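Yook Portable Air Conditioner: Eleven Weeks In

I held out against buying an air conditioner for years. We live on the top floor in Sundham, under a flat black roof, and every July I'd say the fans were fine. Then this summer we had a stretch where the bedroom never dropped below 80 at night, and I caved and ordered the Yook.

First thing — it's heavy. The store guy got it to the lobby and wished me luck. It does have wheels, and they roll nicely on hard floors, but they hate our rug. Setting up the window kit took me 40 minutes, mostly because the plastic panel was made for windows that slide sideways and ours go up and down. You can flip it, but the manual doesn't say so (I found that out from a comment on the Skultach forum, bless whoever wrote it).

Once it was going, wow. The bedroom was comfortable inside half an hour, and the kitchen, where I'd put off cooking anything since June, got livable too if I left the door open and pointed the vents that way.
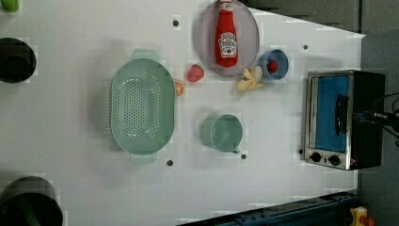 Now the noise. On high it sounds like a dishwasher having an argument, and we have to turn the TV way up. On low it's a steady hum and I sleep right through it. My husband doesn't, so he wears earplugs and complains a little less each week.

The drain is my real gripe. The plug is 7 inches off the floor, so no bucket I own fits under it properly — I use a baking pan and empty it twice on sticky days. A hose would fix this, and for what they charge they could have put one in the box.

The timer is great, though! I set it to come on at five so the place is cool when I get home from Drornthorpe. The remote is tiny and I've lost it in the couch more than once.

Would I buy it again? Yes, but I'd measure my window first and order the hose the same day. Four stars.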